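Two sets of finger pads, one mouse: our Friday gripper test in Clinton

We finally got the Geltis and Coughlan pads side by side last week, and I had way more fun than I expected! Noreen Dhanial set the rules (she's stricter than I am): same hand-held gripper, same objects, 60 picks per pad, and no re-gripping once you've closed on something. 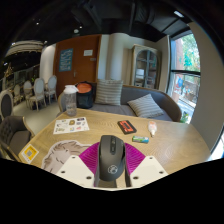

Coughlan went first, and the stiff ribs did great on boxes and books but gave us 6 drops, all of them on rounded stuff. Geltis pads are softer and wrap a bit more, so you squeeze less. My thumb was grateful by lunchtime. They cost more, though, and Noreen wants to see how they look after 3000 cycles before she'll say anything nice about them. 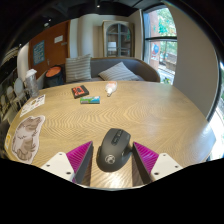 Next up is the Undside controller, which is supposed to log how far the fingers close on every pick. I'd love that for curved things in particular. With a mouse held upright between those magenta ribbed pads, a few millimeters up or down the body changes the grip completely, and right now I'm judging it by eye. We've got about 1000 picks planned for July, and if you have a weirdly shaped object you'd like us to try, bring it over to the Clinton shop any afternoon!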